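Beds and Linen: Our Small Gallery
Posted 18/12/2021 by Mylene Lumanlan

Welcome to the bedroom part of our gallery. I rent out two guest rooms in the Jääskeläinen house, and in August I bought new sheets for all the beds. Several people wrote to me and asked how the green color looks on a real bed, because in the Prenel catalog it looked almost blue. On this page there are short notes about it. You are welcome to look and to write me your opinion.

I must say first that I am not a professional decorator. I only like a bed that is made well. The room is simple and the wall behind the bed is white, so the sheet is the main color in it.

The green sheet on the mattress
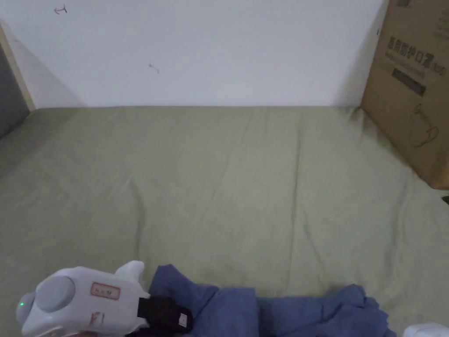
Sage green against the white wall, with the mask box standing on the bed.

In the catalog this color has the number 618. I was choosing between it and number 655, which is a warm gray, and I am happy that I took the green. It is a quiet color and I think it does not make the eyes tired. Some people would call it olive. My sister calls it "soup green", but she has the same one at home now.

There are still soft wrinkles in the fabric, more toward the middle and the right. I do not iron my sheets. I pull them by the corners, then I go over them once with the flat hand, and what stays after that can stay. If you like a bed without any lines, you will need the iron or a heavier fabric.

On the wall there are two small pen marks. I tried a white eraser on marks like these in the other room and it helped a little – the paint also became shiny in that place, so be careful with it. I will ask for a bit of matte paint from Codix, the shop near the bus station, and cover them in spring.

The same bed, another look

The sheet is a fitted one and it goes over the whole large mattress. My mother taught me to begin with the two corners at the wall, which are the difficult ones, and to finish with the corners near me. For a big mattress I find this much easier, and my back agrees. You can see one fold line from the upper middle down to the lower center, and small ripples at the sides. The cardboard box with the large Chinese characters is in the corner, and it gives a soft shadow on the fabric. 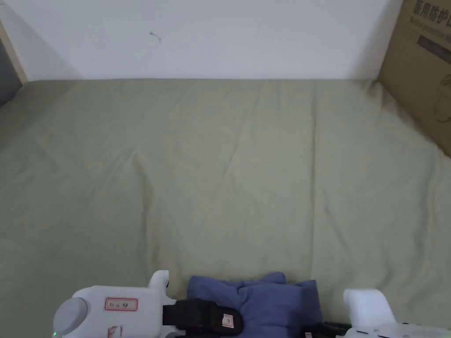 Pillows and blankets

I have not yet decided on the pillowcases. The Clodance ones in cream are my favorite, but the set is sold only in sizes that are too long for my pillows. When I find the right ones, I will add new pictures to this part of the page.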